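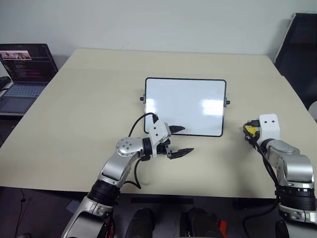 20 February 2020
Posted by Si-woo Ki

We rewrote our bench rules in October and I said I'd put the short version up. There were 107 lines in the old document and I doubt anyone at Hekwood had read past the first page. The new one has five rules.

Clear the table before the arms are powered. Keep cables out of the reach of both elbows. One person holds the stop button and does nothing else. No hands over the table while either arm is live – this includes wiping the board. Write down every run, even the dull ones.

The last rule causes the most grumbling. For whiteboard work the log has to give the digits on the board, left to right, and which pen was used. A line for a board like the one below would read "3, 6, 4, pink". 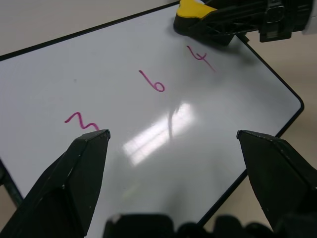 Si-eun Kwak wrote to me that a log line is no use without the version of the rules it was made under, and that she had once gone through 406 entries at Vallard without being able to tell which speed limit applied. I've added a column for it. The speed limit itself is still under discussion – I'd like one figure for both arms, and the draft has two.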